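Recording Demonstrations on the Two-Arm Table

Print this page | E-mail this page

These steps cover one task, moving a piece of fruit with a gripper while both arms are powered. They assume the Tornow recorder is installed and the arms are homed.

1. Lay out the table. Keep the plate and the cutting board clear of each other so the fingers can come down on either side of the fruit. Use the tape lines to vary positions between takes. 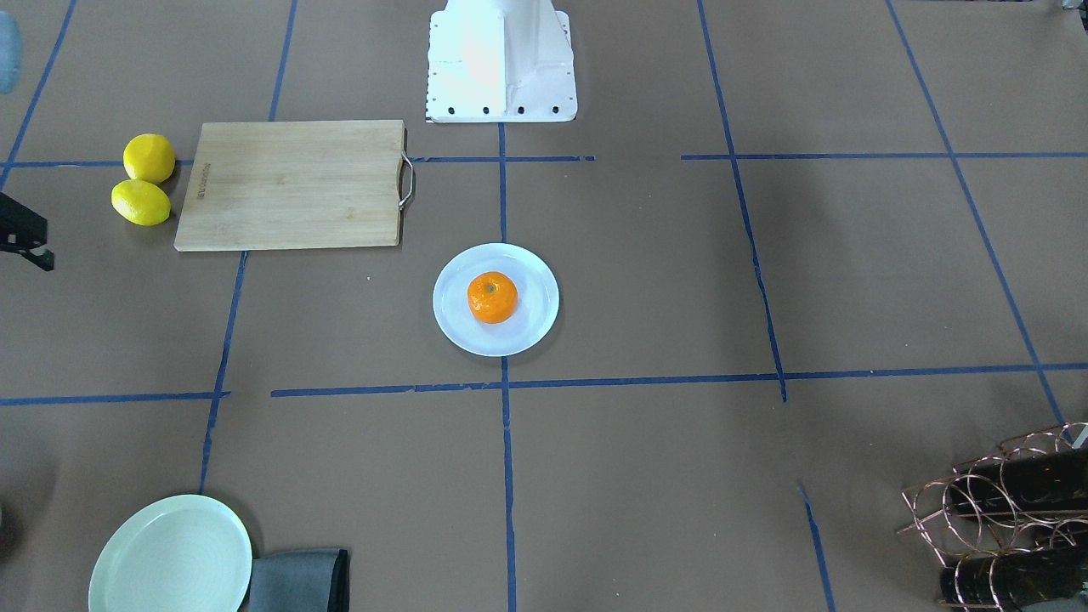

2. Grasp the fruit. Descend vertically and close slowly. Cap the grip command at 181 in the recorder settings; higher values bruise soft citrus. Hold the idle arm still, fingers open and off the surface.
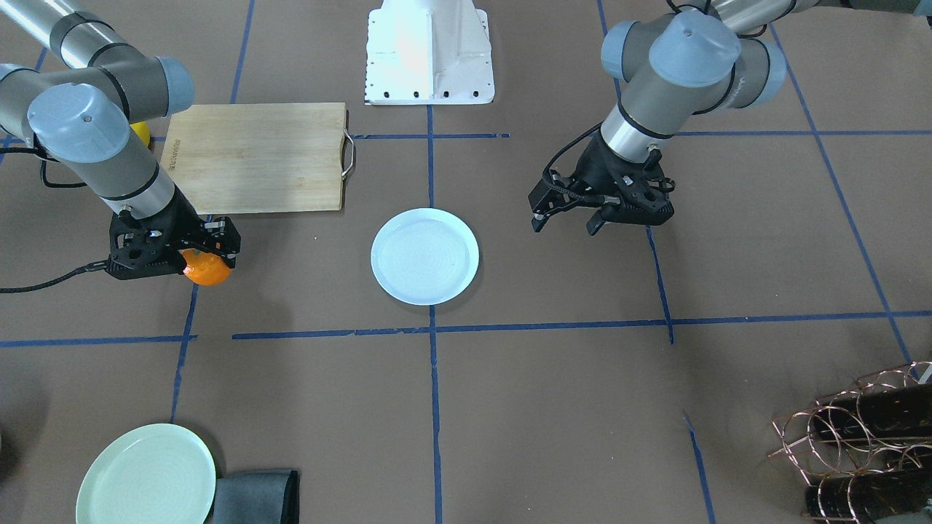 Rostam Kermani writes that he gets cleaner takes by pausing for a full second after the fingers close, before any lift. The pause is worth adding. Trim it later if the policy learns to stall.

3. Check the view. Confirm that the wide camera shows the plate and the working gripper at the same time. Move the elbow, not the camera, if the forearm blocks the fruit.

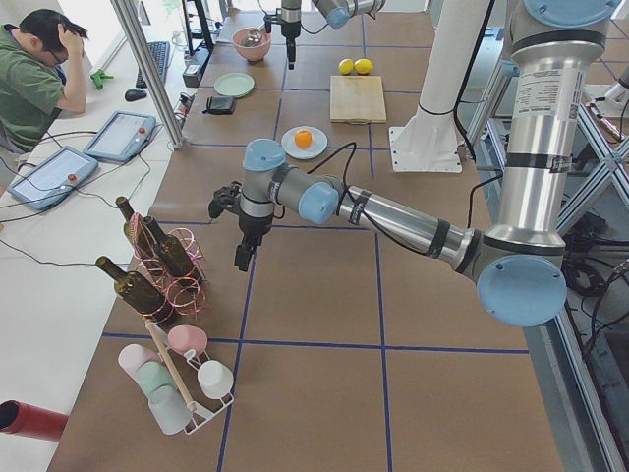
4. Save or discard. Drop any take longer than 800 frames. Do not splice two attempts together.

Related items
Homing both arms after a stop
Setting grip limits in Tornow
Converting logs to Dutard format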